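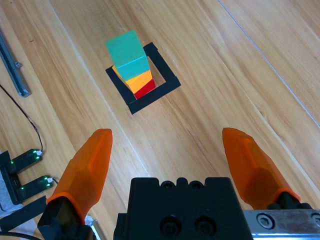
Whose Cat Is It Anyway? How a Microchip Works

July
By the Urna Young Readers' Desk
Last updated: 4:10 p.m.

Print this page | E-mail this page

A cat can't tell you its address. It may know its address perfectly well, but it isn't going to share it with you, especially if you have just given it some chicken.

This becomes a problem when a cat goes missing, or when two families both say a cat belongs to them. One family calls him Atico. The family on the next street calls him Mr. Buttons. The cat answers to neither name and eats two breakfasts.

So how do grown-ups sort it out? Often, they look for a microchip.

What is it?

A microchip is a tiny piece of electronics inside a smooth glass tube. The whole thing is about the size of a grain of rice. A vet puts it under the loose skin between the cat's shoulders with a needle. It feels like a quick pinch. Most cats are more offended by the trip in the carrier.

Does it have a battery?

No. The chip spends nearly all its life asleep, so it fits in nicely with the rest of the cat. It wakes up only when somebody holds a scanner close by. The scanner sends out a weak radio signal, and that signal gives the chip just enough power to send back a number.

Then it goes back to sleep. So does the cat.

Can it show where my cat is right now?

Sorry, no. Lots of people think a chip works like a map on a phone. It doesn't. A scanner has to be very close to read it, so a chip can't tell you that your cat is under the neighbor's porch, ignoring you.

What does the number mean?

By itself, nothing much. It doesn't spell out your name or your street. Somebody has to look it up in a list called a registry, where your family's phone number should be saved next to it.

Notice the word "should." Last year the Tesby Animal Shelter scanned 1,497 lost cats and dogs. In 200 cases there was a working chip, but the phone number in the registry was an old one. One of those cats stayed at the shelter for 14 days while his family, who had moved to Aerts Street, put up posters. He gained weight.

If your family moves or gets a new phone, remind a grown-up to update the list. You may have to remind them more than once. Grown-ups are like that.

So who gets the cat?

If the chip number leads to one family, that is a strong clue. It isn't always the end of the argument, though. Perhaps the cat was given away and the list was never changed. Then people may also look at vet bills, adoption papers and old photos — and if they still can't agree, a judge might have to decide. Judges do this with a straight face. They train for years.

Does my cat still need a collar?

A collar with a tag is a good idea too, because anyone can read a tag without a scanner. Pick the kind that pops open if it gets caught on a branch. Your cat will lose it, probably within 7 days, and you will find it behind the couch when you are in college.

Print this page | E-mail this page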